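# Bring back the refill

10 May 2024

Quick one before work. Recycling glass is the wrong thing to be proud of. 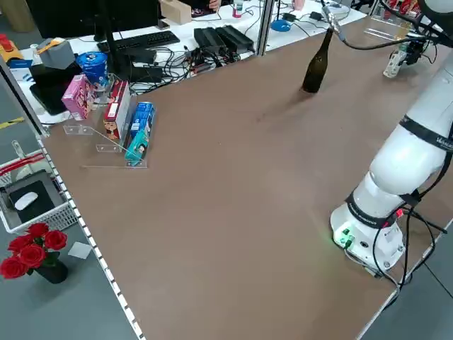
Deposits used to mean the bottle went back and got filled again. Same bottle, washed, new label. Now we pay the deposit, haul the bag to the depot in Dondgate, and it all gets smashed. Smashed! Good glass. A plain dark green glass bottle like the one on the brown tabletop up there is made to last for years and we treat it like a paper cup. Crush it, melt it, make another bottle the same shape and colour. Heat and trucks for what.

I know the arguments. Washing uses water. Sure. Every brand wants its own shape. Well, that one is a choice, and I don't see why the rest of us pay for it. Erzsébet Kozma ran the Csizmadia cider shed for 14 years on refills, two bottle sizes, plain labels, and people bought the cider becuase it was good cider. When the new owners switched to one-way glass the price went up anyway.

Géza Fekete wrote in the Galavell paper that shoppers "won't carry empties." They carry them now! To the depot, in the rain. Put a crate by the door of the shop where they bought the stuff and let them drop it there.

What I'd do. Bump the deposit on refillables, leave one-way where it is. Pick a few standard bottles and give small makers a break for using them. One washing plant for the whole valley, Stullska has the old dairy sitting there with the drains still in.

Council takes comments on the waste plan untill July. Mine's going in tonight. It's eight lines long and most of them say wash the bottles.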